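Talks > Spring Program > Speaker Notes

2024-02-14 by Razia Shaikh

Program Speakers Notes Archive Contact

Receiving guests: what a visit asks from the hosts

Start slowly. Thank Adanech Admasu for the invitation. Say that I will speak for the hosts today, and that the visitors get enough attention already.

The visit to Dasero, last May. A royal couple, one day, 3 stops. Remind people how small Dasero is: 211 households and one paved road. The official program gave the welcome only nine minutes. The elders had asked for much more, and they were not happy.

Who speaks first? In Dasero the oldest woman speaks before any man with a title. The palace office wanted the mayor first. The talks on this point took six letters. In the end she spoke first and the mayor stood behind her. (Pause. Let them think about it.)

The gift. A woven belt from Tamiru. It is given with two hands and must not be folded. The guest took it correctly, so somebody had explained it to her before. Mention that the weavers noticed, and that they still speak of it.

Compare with Stino. Same tour, next day. There the guests waited outside the gate until a child called them in. The newspapers wrote that this was a delay. It was the ceremony itself! Read the short quote from my notebook if there is time.

My main point: a greeting is an agreement between two sides. If the program is made by one side only, the other side becomes decoration.

Last part, the room in Cloltesberg.

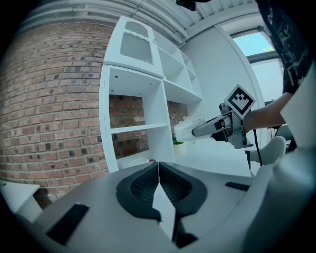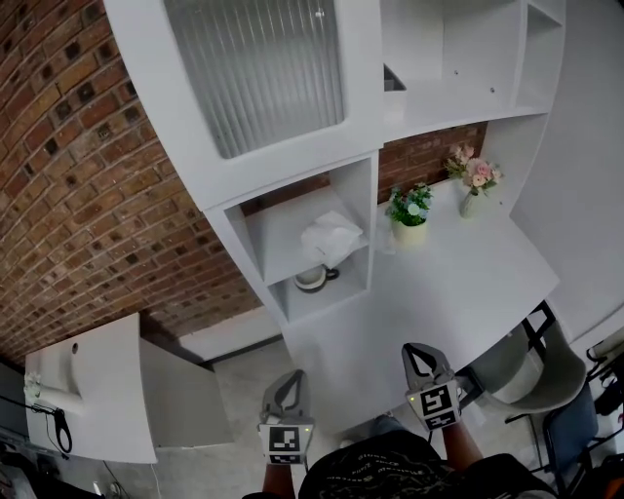 Cloltesberg: brick wall and white shelving, in both slides.

Questions. If they ask about the cost of the visit, I do not have the numbers. Ask Adanech to take the one about security.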